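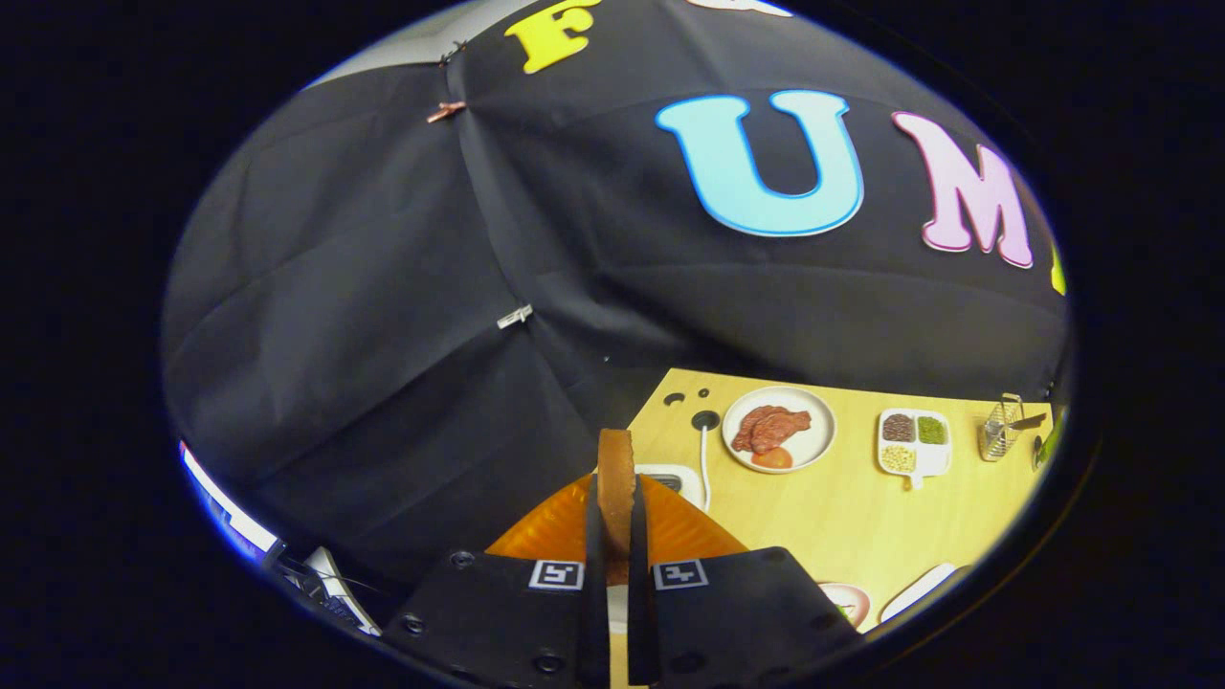 The family readiness program at Prirnwood has had its busiest stretch since the grant began, and we have a lot to tell you! Attendance at the evening briefings for households with someone deploying went from 18 families to 40, and the Trarnlow armory has now given us the larger drill hall for them. Parents kept telling us that the old sessions felt like one more set of orders, so we have brightened things up, with big felt-style letters on a black cloth, a light-blue U next to a pink M, and a light wooden table in front. Small change, but people do stay and talk longer.

Childcare during briefings

Your second payment covered this in full. We had budgeted for 12 children a night and went over that twice in November, so the Ekley unit lent us its classroom next door. We would like to make that permanent and have asked for it in writing.

Pay and benefits help desk

This is the part we are proudest of. The desk handled 71 cases this period, most of them about the gap between civilian paychecks stopping and military pay starting. Housing allowance errors came second. We still can't fix the slow ones ourselves, but we now know which office to call, and the Peltonen guide we wrote for new families has the phone numbers on its first page. Two other units have asked to copy it and we said yes right away.

What is behind schedule

The spouse employment workshop has slipped. Our speaker's unit was called up for flood duty and we haven't found a replacement. The money for it is unspent and we'd like to carry it into the next period. The Ekley transport sign-up is also thin, mainly on the late run home at 9 p.m.

Next period

More evening sessions at Trarnlow, a reprint of the guide, and a first try at a homecoming session for families whose soldiers are due back in spring.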